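Chapter 2
Valuing Furnished Rental Property

The value of a rental dwelling is commonly estimated from the income it produces. For an unfurnished unit the procedure is direct: the appraiser finds the market rent, subtracts vacancy and operating costs, and divides the result by a rate drawn from comparable sales. A furnished unit needs one more step. Part of the rent is paid for the use of movable goods, and that part must be removed before the remainder is capitalized as income from real estate.

The distinction matters in practice. Movable goods wear out faster than buildings, are usually taxed under different rules, and can be taken away by the seller at closing. A lender who advances money against the gross furnished rent is lending in part against beds and curtains.

Consider a unit in the Gillerine district that rents for 100 dollars a month more than the same unit let empty. The premium has two components - a return on the money spent on the goods, and a return of that money over their useful life. Neither belongs in the value of the dwelling.
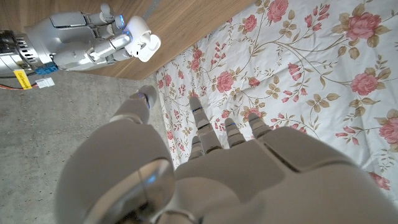

Personal property is separated from fixtures by three tests: how the item is attached, how well it is adapted to the building, and what the parties intended. A boiler bolted to a slab passes all three. A patterned fabric laid over a surface passes none of them, whatever its cost. Built-in shelving is the usual disputed case, and the lease should be read before it is classified.

Once the goods are listed, the appraiser assigns each a remaining life. Kneževič and Borkowska recommend a ceiling of up to 11 years for furniture in the Zerport method, with shorter lives for textiles. The annual charge is then deducted from net income before the rate is applied.

Section 2.1 sets out the form of the inventory. Section 2.2 deals with short leases, where the premium may change with the season, and uses the Carnegie building as a worked case. Readers who have not met capitalization rates should first review Chapter 1.

Reader comments

Angelica Umali: Is the premium taken before or after vacancy? The chapter gives it as a gross figure, but the deduction is made from net income.

Alfredo Bautista: After. Section 2.1 has the adjustment - look below the inventory form.

Milagros Samonte: The built-in shelving point cost me a week on a file last April. A table of disputed items would help.

Contact Gosix | Copyright Gosix, all rights reserved | Back to top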